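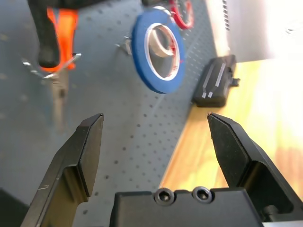

O painel perfurado da oficina Umdale, com o rolo de fita azul no gancho.

Delphine Doucet arruma ferramentas alheias há 6 anos. Começou na oficina de bicicletas de um primo, passou por uma marcenaria e hoje é responsável pelo espaço partilhado da Umdale, onde carpinteiros, estofadores e gente que só quer consertar uma cadeira trabalham nas mesmas bancadas. Recebeu-nos no fim da manhã, antes da chegada do primeiro grupo.

A conversa começou pela parede. O painel cinzento, todo furado, substituiu um armário com gavetas que vinha do antigo inquilino. "Nas gavetas as coisas desapareciam", diz Delphine. "A pessoa abria três, não encontrava o alicate e ia comprar outro. Quando esvaziámos o armário havia alicates para dar e vender."

A fita azul fica pendurada num gancho de metal, enfiado pelo miolo branco do rolo. É uma escolha que ela defende com convicção. "Fita pousada na bancada apanha serradura na lateral e depois não cola direito na borda. Pendurada, dura até ao fim." Os ganchos são simples, de arame, e mudam de furo sempre que alguém se queixa da altura.

Pergunto-lhe se existe um desenho, uma silhueta pintada atrás de cada peça, como se vê em tantas oficinas. Não existe. "Pensámos nisso. O Ignacio Tillman chegou a trazer os moldes em cartão. Mas a parede muda muito e íamos passar a vida a pintar por cima." Em vez disso, ficou a regra da cor. Os cabos vivos, como o cor de laranja, vão para a zona onde se mexe mais. "Vê-se ao longe se está lá ou não. Com os pretos é preciso ir ver de perto."

Nem todos concordam com o sistema. Úna Kavanagh, estofadora, que usa o espaço desde a abertura, preferia ter a fita e as tesouras num carrinho. "Eu trabalho do outro lado da sala", explica. "Faço o caminho até à parede 40 vezes por dia, e às vezes com uma cadeira ao meio." Delphine ouve e encolhe os ombros. Já experimentaram o carrinho. Ao fim de um mês, conta, tinha em cima copos, lixas gastas e um casaco.

O painel foi comprado em outubro, em segunda mão, a uma loja que fechava. Montá-lo levou um fim de semana, sobretudo por causa da parede, que é velha e esfarela. Foi preciso pôr ripas por trás para os ganchos terem espaço. "Há quem encoste o painel direto à parede e depois não percebe por que razão o gancho não entra", diz ela.

O que falta fazer? Delphine quer melhorar a luz e tirar dali as ferramentas longas, que balançam quando alguém passa e batem nas outras. Tem prometido um suporte mais fundo, que Hadi Daher ficou de soldar. Entretanto, quem tira uma ferramenta volta a pendurá-la antes de sair, e a última pessoa do dia dá uma volta à sala para recolher o que ficou nas bancadas.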